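# Una sola taza, por favor

*Reivindicación de la cafetera monodosis, ese aparato cuadrado al que los aficionados al café llevamos años mirando por encima del hombro*
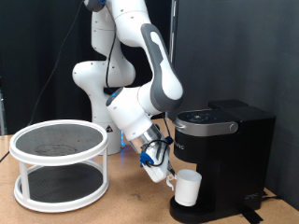
Taza blanca con asa sobre la bandeja de goteo de una cafetera monodosis negra.

Empiezo confesando que tengo en casa cinco maneras de hacer café y que durante mucho tiempo me avergoncé de la que más uso. La italiana la heredé de mi tía, la prensa francesa me la regalaron en una boda (la mía), el cono de cerámica lo compré en un arrebato y el cazo, bueno, el cazo estaba en el cajón. La quinta es una monodosis. Durante años, cuando venían visitas, le ponía delante el frutero.

Ya no. Este otoño he pasado un mes entero bebiendo, probando, desmontando y comparando cafeteras de una sola taza, y vengo entusiasmado. También vengo durmiendo regular, pero eso era de esperar.

## El café de las siete menos cuarto

Hay un momento del día para el que no sirve casi ningún método noble. Es el de levantarse antes que el resto de la casa, con la cocina a oscuras, sin ganas de pesar nada y con el único propósito de tener una taza caliente entre las manos. Moler a esa hora es una declaración de guerra a los vecinos. Encender el gas, vigilar la italiana y apagarla justo antes de que borbotee requiere una atención que yo, al menos, no tengo todavía.

La monodosis está pensada para ese rato. Se llena el depósito, se coloca la taza, se pulsa un botón y se mira por la ventana. Me gusta hasta el ruido: primero un ronroneo corto, luego el silencio mientras sube la temperatura y después el chorro, que al principio suena a metal y termina sonando a líquido lleno. Quien tenga una sabe de qué hablo, y seguro que reconoce la suya con los ojos cerrados.

Cristóbal Ojeda lleva media vida reparando cafeteras en Droloteo, un taller pequeño con olor a tueste y a vinagre, y es la persona con la que más he hablado para este reportaje. Por su mostrador pasa de todo: máquinas de bar que pesan como un baúl, molinos con las muelas gastadas y, cada vez más, monodosis domésticas. «Antes la gente las tiraba», cuenta mientras enrosca una tapa. «Ahora me las traen con cariño. Me dicen: es que me hace el café como a mí me gusta. Y claro, a eso no le vas a llevar la contraria».

Le pregunto cuál es la avería más frecuente y se echa a reír. La cal, siempre la cal. La mayoría de las máquinas que le llegan por muertas salen vivas después de un buen descalcificado.

## Cápsula, vaina o café suelto

Bajo el nombre de monodosis conviven aparatos bastante distintos, y conviene separarlos antes de comprar ninguno.

Están las de cápsula rígida, las más extendidas, que perforan el envase y hacen pasar el agua a través. Son limpias y rápidas, y el resultado es idéntico de una vez a otra, para bien y para mal. Están las de monodosis de papel, que usan una especie de bolsita redonda y prensada; el residuo es menor y hay tostadores pequeños que las preparan muy dignas. Y están las que admiten café molido en un filtro reutilizable, mis favoritas, porque permiten cambiar de grano cuando a uno le apetece sin casarse con un fabricante.

Algunas aceptan dos de los tres sistemas con un adaptador. Cristóbal desconfía un poco de los adaptadores genéricos («si no cierra bien, el agua se va por donde quiere») y recomienda probarlos con agua sola antes de desperdiciar café. Lo hice con uno y, en efecto, me dejó un charco en la encimera.

Con el filtro reutilizable hay un terreno enorme para jugar. Mi proporción de partida es la clásica de 60 gramos por litro, que para un tazón de cuarto de litro se queda en 15 gramos. Si el café sale flojo, muelo un poco más fino antes de subir la dosis. Si sale amargo y tarda una eternidad en caer, abro la molienda. Y no aprieto nunca el café en el filtro, que es el error que cometemos todos los que hemos visto trabajar a un barista – estas máquinas no están hechas para empujar contra una pastilla compacta.

## La taza importa más de lo que parece

Aquí me pongo pesado, aviso.

El error más repetido en las cocinas que he visitado es usar una taza que no corresponde a la máquina. Demasiado baja, y el café cae desde lo alto, salpica y se enfría por el camino. Demasiado alta, y entra de lado, arañando el borde, o no entra. Lo ideal es que quede un par de dedos entre la salida y el borde. Muchas cafeteras tienen la bandeja desmontable precisamente para ganar altura con los vasos grandes, cosa que yo descubrí tras cuatro años de inclinar el termo como un camarero escanciando sidra.

Luego está el material. La loza gruesa mantiene mejor el calor, siempre que se haya calentado antes; si está fría, se lo roba todo al café en el primer minuto. La porcelana fina es preciosa y quema los labios. El plástico tiene mala fama y la merece a medias: pesa poco, no se rompe, va estupendamente para la oficina o la caravana y, si es apto para líquidos calientes, cumple. No le pidamos que conserve el aroma de ayer en secreto, eso sí, porque algunos lo cogen y ya no lo sueltan.

Y el asa. Qué poco se habla del asa. En la tienda Jakis, donde dedican una pared entera a las tazas, me dejaron llenar varias con agua y pasearme con ellas por el local. Las que solo admiten un dedo son bonitas en la estantería y un suplicio en la mano. Un asa generosa, en la que quepan dos o tres dedos sin tocar la pared de la taza, cambia por completo la forma de beber. Se agarra con confianza, se retira de la bandeja sin derramar y no hay que ir corriendo a dejarla en la mesa.

Yo coloco la taza con el asa mirando hacia fuera, hacia la mano que la va a recoger. Parece una tontería. Háganlo una semana.

## Qué echarle dentro

Para comparar máquinas necesitaba un café constante, y elegí dos. El primero, la mezcla de desayuno de Abdella, un tueste medio con mucho cacao y un final que recuerda a la corteza del pan. Es un café agradecido: sale bien en casi todo, aguanta la leche y perdona una molienda torpe. El segundo es el lavado de Hatach, más claro, más ácido, con un punto de albaricoque que me tiene enamorado desde abril.

Con el de Abdella, todas las máquinas aprobaron. Con el de Hatach empezaron las sorpresas. Un tueste claro pide agua bien caliente y tiempo de contacto, y las monodosis más nerviosas lo despachan antes de que haya dicho nada. La solución que mejor me ha funcionado es parar la máquina a los primeros segundos, cuando el café ya está mojado, esperar un poco y reanudar. Es una preinfusión casera, de andar por casa, y la diferencia en la taza es enorme. ¡Enorme! La acidez deja de pinchar y aparece la fruta.

No todas las cafeteras permiten esa pausa, así que prueben la suya con calma. En la prensa francesa el mismo café necesita 4 minutos y sale con más cuerpo; en la monodosis sale más limpio, casi como un té. Me gustan los dos, según la tarde.

Para quienes prefieran el café corto, mi consejo es detener el chorro en 50 mililitros y resistir la tentación de seguir. Lo que cae después es agua con recuerdos. Si se quiere una taza más larga, queda mucho mejor añadir agua caliente aparte que exprimir la misma dosis hasta que llora.

## Cuidarla un poco

La limpieza es la parte que menos luce y la que más se nota al beber. Mi rutina, corregida por Cristóbal con un bolígrafo rojo, ha quedado así:

- Agua nueva cada mañana. La que ha dormido en el depósito va a las plantas.
- Un ciclo en vacío antes del primer café, con la taza puesta, que así se calienta.
- Cápsula o filtro fuera en cuanto termina.
- La bandeja de goteo, al fregadero cada noche, rejilla incluida.
- Un paño húmedo por la salida del café, donde se pega una costra marrón que nadie ve hasta que mira.
- Descalcificar cuando la máquina lo pida, con el producto que indique el manual.

El depósito merece un párrafo propio. Suele estar detrás, donde menos se ve, y por eso se llena a ciegas y se lava poco. Hay que sacarlo, frotarlo con jabón suave, aclararlo como si fuera a beberse de él – porque se bebe de él – y dejarlo secar boca abajo. En las cafeteras negras y brillantes, además, se marca cada huella y cada gota seca. Un paño de microfibra y listo. Los acabados mate disimulan mejor, aunque con la grasa de la cocina acaban cogiendo cercos.

Sobre el sitio, algo que aprendí tarde: si la tapa se levanta, necesita aire por encima. Tuve la mía bajo un armario bajo durante todo un invierno y cada café empezaba con un tirón hacia delante, arrastrando la máquina por la encimera. Ahora vive junto a la ventana, con la tapa libre y las tazas a la izquierda.

## Lo que me sigue molestando

Los residuos. Una cápsula por taza es mucha cápsula, y aunque haya puntos de recogida, reconozco que en mi primer año de usuario acabaron más en el cubo equivocado que en el correcto. El filtro reutilizable lo arregla casi todo, a cambio de enjuagarlo. Los posos van al compost o, bien secos, a un platito dentro de la nevera.

Tampoco me gustan los paneles con botones que apenas se distinguen. A oscuras, recién levantado, uno pulsa por fe. He puesto un puntito de esmalte de uñas sobre el que uso siempre, idea de mi hija, y desde entonces no me ha vuelto a salir un tazón desbordado cuando quería un corto.

El frutero, por cierto, ha vuelto a la mesa del comedor. La última vez que vinieron amigos a cenar hice los cafés uno a uno, cada cual con su grano y su taza, y tardé tanto que el primero ya pedía repetir cuando serví el último. Le puse el de Hatach.

*Noviembre de 2018*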